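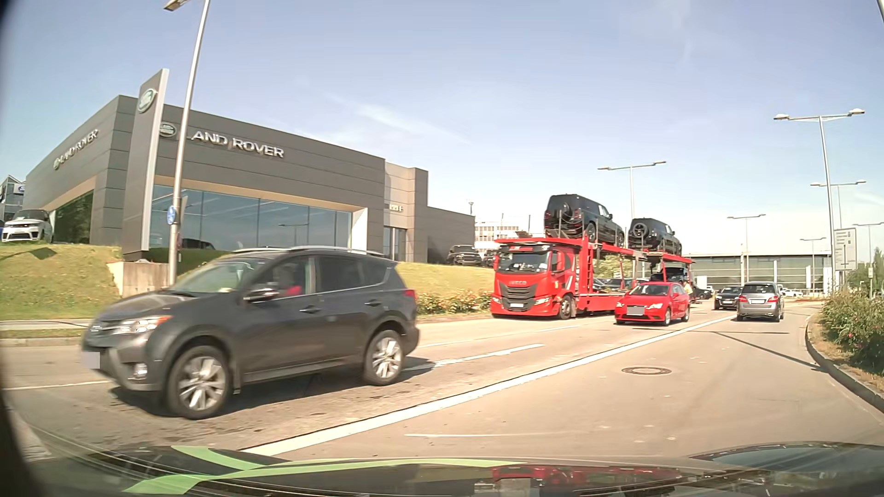 Fig. 1 – Vue avant, chaussée à double sens. Les plaques des véhicules proches sont floutées.

Imprimer | Envoyer par e-mail

Rubrique : Supports de cours > Robotique mobile > Projets étudiants

Projet Briseo – Séance 4 : annotation des images de conduite

Cette séance prépare le jeu d'apprentissage du détecteur de véhicules. Les trajets ont été enregistrés en avril. Chaque groupe reçoit 200 images, à annoter dans Ultetti avant la séance suivante. Le jeu complet en compte près de 2 000.

Classes à utiliser
voiture, camion, piéton, panneau, marquage. Les SUV vont dans « voiture ». Un porte-voitures va dans « camion », cabine et plateau dans une seule boîte.

Véhicules transportés
Dans la fig. 1, le camion rouge IVECO porte deux SUV noirs sur son plateau supérieur. On les annote comme « voiture » avec l'attribut « chargé ». Sans cet attribut, le module de suivi Godoy les traite comme des usagers indépendants et leur attribue une trajectoire propre.

Occultations
La voiture rouge qui arrive à côté du camion en masque l'arrière. La boîte du camion garde son étendue estimée, même sous la voiture. Même règle pour la personne en haut jaune, près de l'arrière du camion : classe « piéton », attribut « partiel ». Si vous hésitez sur l'étendue, cochez « incertain » et passez à la suite.

Capot et reflets
Le capot du véhicule porteur occupe le bas de l'image. Appliquez le masque fixe fourni et n'annotez rien dedans, y compris les reflets. Les reflets dans les vitrines ne s'annotent pas non plus.

Sens de circulation
La ligne blanche continue sert de séparation. Le SUV Toyota gris est en sens opposé, la petite voiture gris argent vue de dos est dans le nôtre. Renseignez le champ « sens » pour chaque véhicule qui circule, laissez-le vide pour les véhicules garés.

À rendre
- l'export Ultetti du groupe, sans les images ;
- 2 pages sur les cas difficiles, avec les numéros d'images ;
- le relevé météo Climix du trajet, joint tel quel.

Dépôt sur l'espace du cours. La correction croisée entre groupes se fait en début de séance 5.

Mis à jour le 4 mai 2019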